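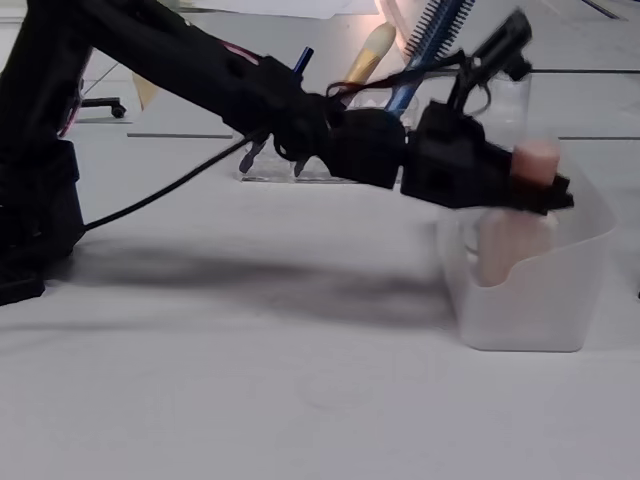
We use cookies to remember your settings and to count visits. Accept | Manage choices

Hirdale Island Seabird Survey — Observer Guide
Section 4: Setting up the nest listening station

By Alžběta Koubek
04/02/2025

4.1 Before you leave the mainland

The station records calls after dark at the storm-petrel and auklet colonies on the north side of Hirdale. It runs unattended for 16 nights on a full battery. Set the clock and format the card before the crossing. Neither job can be done safely in the boat or on the landing ledge.

1. Charge the Furnedo recorder until the charge light stays green.
2. Insert the memory card with the label facing the screen and select FORMAT.
3. Set the clock to local standard time. Do not use daylight time at any point in the season.
4. Enter the site code. Codes for the Skinddale side begin with S, codes for Rizvi Cove with R.
5. Pack the recorder in the inner dry bag and the microphones in the outer one.

Note: A card formatted on a laptop will be accepted by the recorder but may stop at 3,378 files. Format in the recorder only.

4.2 Landing and approach

Land at Rizvi Cove when the swell is from the north or west. With any south in the swell, use the Skinddale ledge or turn back. Kayaks must be carried above the weed line and tied at both ends.

CAUTION: Auklet burrows begin within a few steps of the top of the gully. The soil over them will not hold a person. Stay on the boards. If a board is missing, go back to the last one and report the gap by radio.

Landing is closed to all parties from the start of February until the warden posts the opening notice. The survey permit does not override the closure.

4.3 Mounting the recorder

1. Find the steel stake with the matching site code. Stakes are driven into rock and must not be moved.
2. Hang the recorder on the stake bracket, screen facing away from the sea.
3. Close the two side latches. The lower one is stiff and needs to be pushed in before it turns.
4. Screw the left microphone into port A and the right microphone into port B. Finger-tight is enough.
5. Fit the foam covers and push them down to the collar.
6. Run the safety cord through the handle and around the stake — twice, with the knot on the lee side.

Note: On stakes S3 and S4 the bracket sits lower than on the others. Point both microphones slightly up or the recording will be mostly surf.

4.4 Recording settings

Select program 2 (NIGHT). It starts one hour after sunset and ends one hour before sunrise. Leave gain at the stored value. If program 2 is not listed, the settings were lost with the battery and must be loaded again from menu 144.

The high-pass filter stays off. Petrel purring in the burrow is low-pitched, and the filter removes part of it.

4.5 Test and departure

1. Press TEST and speak the site code, the date and your initials.
2. Play the test back through the earpiece. Both channels should be heard.
3. Press ARM. The screen goes blank after ten seconds.
4. Write the time armed in the station log, in pencil.

CAUTION: Do not use white light at the station after sunset. Petrels coming in from the sea will fly at it. Red headlamps only, on the lowest setting.

If one channel is silent, swap the microphones and repeat the test. A fault that moves with the microphone is in the microphone. A fault that stays at the port means the recorder has to come off the island, so log the stake as empty and bring everything back.

Last updated: February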